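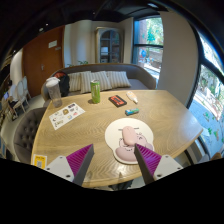 House rules for hand-held gripper sessions come up in my inbox more than anything else, so I finally wrote my answers down in one spot. I look after the recording guidelines at Fudura, and most of them are about ordinary stuff on ordinary tables. Take a mouse on its pad with a drink can standing farther back - that's a perfectly good table under our rules, and you don't need to tidy it first.

Do I have to clear the table before I start?
Nope! Clutter is welcome. Just take away anything with a name, a home address or a bank number on it. Stickers, cards and snacks can stay.

What about open drinks?
Closed lid or unopened can, please. We lost a gripper to iced tea in January and I'm still a little sore about it.

Can other people be in the room?
Yes, as long as they've been told and they've said okay. If someone changes their mind, stop and delete that take. Elżbieta Marciniak handles the consent forms, so send them to her and not to me (I will lose them).

How wide should the fingers be when I begin?
Open, with the tips clear of whatever you're going to pick up. Hold still for 3 seconds, then go.

How often do I check the finger pads?
Every 2 hours, plus any time you drop the thing. Wiggle each insert. If it moves, tighten the plate screws before you carry on.

I messed up a grasp. Do I delete it?
Please don't! Mark it as a miss in Sturora and keep going. We had 554 misses in the last batch and I was glad to get every one of them.

Who do I ask if my question isn't on this page?
Zdzisław Witkowska for anything mechanical, me for the rest. I usually answer the same day - slower if I'm out recording.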